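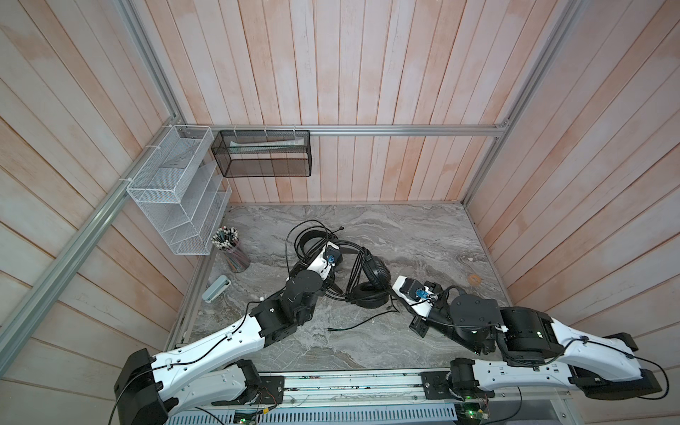 Clearing the Small Stuff Before the Holidays

The regular workshop at Sistska is closed for the long weekend, so this month's home item is longer than usual. It covers the things that pile up on desks, kitchen counters and hall tables between September and the end of the year: pens, chargers, receipts, spare keys, school forms, batteries, rubber bands, half-used tape. Large furniture gets most of the attention in books on tidying. In most homes the trouble is smaller than that, and it sits on the first flat surface inside the door.

Several readers wrote in after the May issue to ask for something they could do in one evening. The method below takes two to three hours for a normal desk or counter. It needs a trash bag, a recycling bag, a damp cloth and four boxes of any kind. Shoe boxes are fine.

Start with the surface

Take everything off. This includes the lamp, the tray you like and the plant. Put it all on the floor or on a bed. Wipe the surface down and let it dry before anything goes back. People often try to skip this part and sort in place, and they end up moving the same pile from left to right.

Label the four boxes Daily, Weekly, Elsewhere and Unsure. Daily is for things you touch every day at that spot. Weekly is for things you need there at least once a week. Elsewhere is for things that belong in another room. Unsure is for everything you can't place within a few seconds. Don't stop to walk things to other rooms as you go. The Elsewhere box gets emptied once, at the end.

Paper

Paper takes the longest, so do it while you still have some energy. Open every envelope. Most of what comes out can be recycled on the spot. What's left usually falls into two groups: papers that need something done, and papers you have to keep. The first group should stand upright where you can see it. The second group should go in a folder or a drawer, out of sight.

A reader on the Vellosmont side of town kept track of her own sorting this fall and sent us the result. She went through 437 pieces of paper from one kitchen counter and kept 100 of them. Most of the rest were catalogs, flyers and instructions for appliances she no longer owned.

If you are not sure how long to keep tax papers or medical bills, ask the person who does your taxes. The rules vary and we would rather not guess in a newsletter.

Pens and pencils

Test every pen on scrap paper. Scribble for a few seconds and throw out the ones that skip. Markers should be capped and stored flat if you have room. Pencils can be kept more or less forever, but the ones with dried-out erasers are annoying to use, and a cap eraser fixes that for a few cents.

Decide how many you want at that spot and put the others away in a bag. Schools and after-school programs are often glad to have extra pencils. Call first, as some only take new ones.

A clear cup works better than a solid one for this. You can see when it has filled up again, and you can find the one red pencil without tipping everything out.

Use the wall

Once the surface is sorted, look at what is behind it. Most desks and counters have a stretch of wall that does nothing. A rail, a strip of hooks or a piece of pegboard will hold a good deal of what was lying flat.

Wire and mesh baskets are a good choice for this. They are light, dust falls through them, and you can tell what's inside from across the room. They do have limits. Very small items such as paper clips and push pins can slip through the wider kinds, so put those in a cup or a tin first. A slanted organizer with tiers suits mail and thin notebooks. An open basket suits boxes, tubes and other odd shapes that won't stand up on their own.

Hang things before you fill them, then load them slowly. If the basket tips forward, add another clip or move the heavy items toward the wall. Zip ties hold well on a rail and cost very little. Trim the ends close with flush cutters or nail clippers, because the cut end can scratch. If you rent, check your lease before drilling. Adhesive hooks will hold a light basket on smooth paint but tend to let go on rough wood or wallpaper.

Leave a hand's width between the bottom of the basket and the surface. It makes wiping down much easier.

Cords and chargers

Plug in each charger and match it to a device. Any cord without a match goes in the Unsure box with a piece of tape on it and the month written on the tape. Wind cords loosely. Tight coils wear out the wire near the plug.

Loose batteries should be kept in their package or in a case so the ends don't touch. Used ones don't belong in the trash bag in many towns. The drop box at Jakab Hardware takes the common household sizes during store hours, and the counter there also has a bin for old cell phones.

The Unsure box

Close it, tape it and put it in a closet. If you need something from it, open it and take that one thing out. In the spring, go through what is left. Our advice is to give away or throw out nearly all of it, with the exception of keys. Keys seem to find their locks a week after they are gone, so keep them in an envelope a while longer.

What it costs

Very little, if you use what you have. A basic mesh basket and a pack of clips can be had for the price of a lunch. Thrift stores usually have a shelf of office trays and letter racks – check the welds and look for rust along the bottom edge. Avoid buying containers before you sort. Almost everyone who does this buys too many, and then the containers need a place to live.

Keeping it that way

Ten minutes on the same evening each week is enough for most people. Empty the mail tray, put stray pens back, and clear anything that has landed there from another room. If the same item keeps coming back to the surface, give up and make a place for it there. A pair of scissors that always ends up by the phone should probably live by the phone.

Homes with children may want one low basket for each child, hung where the child can reach it. School forms go in on the way in and come out on the way out. It won't work every day.

Donation drive

The Zisomura Room is collecting office and school supplies through the end of the year. The drive brought in some 300 items last winter, and notebooks and folders ran out first. Rulers, scissors, unused notebooks, folders and boxed pencils are all welcome. Please no opened glue, no loose batteries and no binders with broken rings. Bags can be left on the shelf inside the front door during open hours.

Sistska workshops start again in January with a session on closets and one on garages. The sign-up sheet is at the front desk, and the room holds fewer people than it used to with the new tables in, so put your name down early if you want the garage one.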